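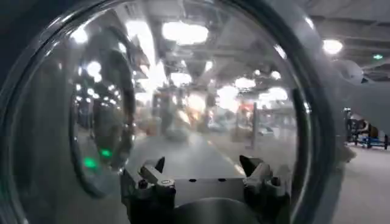
Flulov Opens Its Drinks Corner at the Hukport Hall in Provville

PROVVILLE, January 2026 -- Flulov is delighted to welcome neighbors, workers and anyone who happens to be thirsty to its new drinks corner at the Hukport Hall, a big indoor space with its beams and ducts left in plain sight and plenty of bright lights overhead.

The corner has been 12 months in the planning, and we fussed over the shelves more than anything else. They hang on a white wall, and the bottles are set out by color, so a person who likes the amber ones or the green ones can spot them from a good way off and walk straight over. 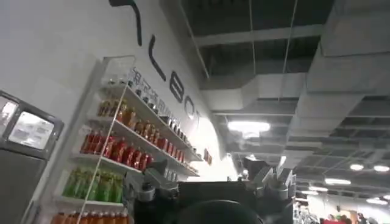
We tried 2 other arrangements before this one, and our friends at Keane, who fitted out the corner, were very patient with us each time we changed our minds! They also kept the wall white and the lettering black, just as we had hoped.

The first 1000 visitors will receive a free drink of their choice, and the corner will stay open every day through the end of March. Come by, take your time, and tell us what you would like to see on the shelves next.
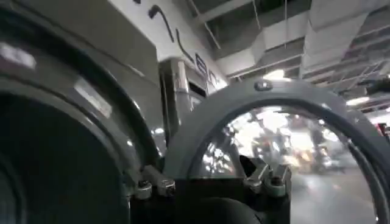 Bold black graphics on white at the Hukport Hall.

Press inquiries: Flulov, Unit 543, Hukport Hall, Provville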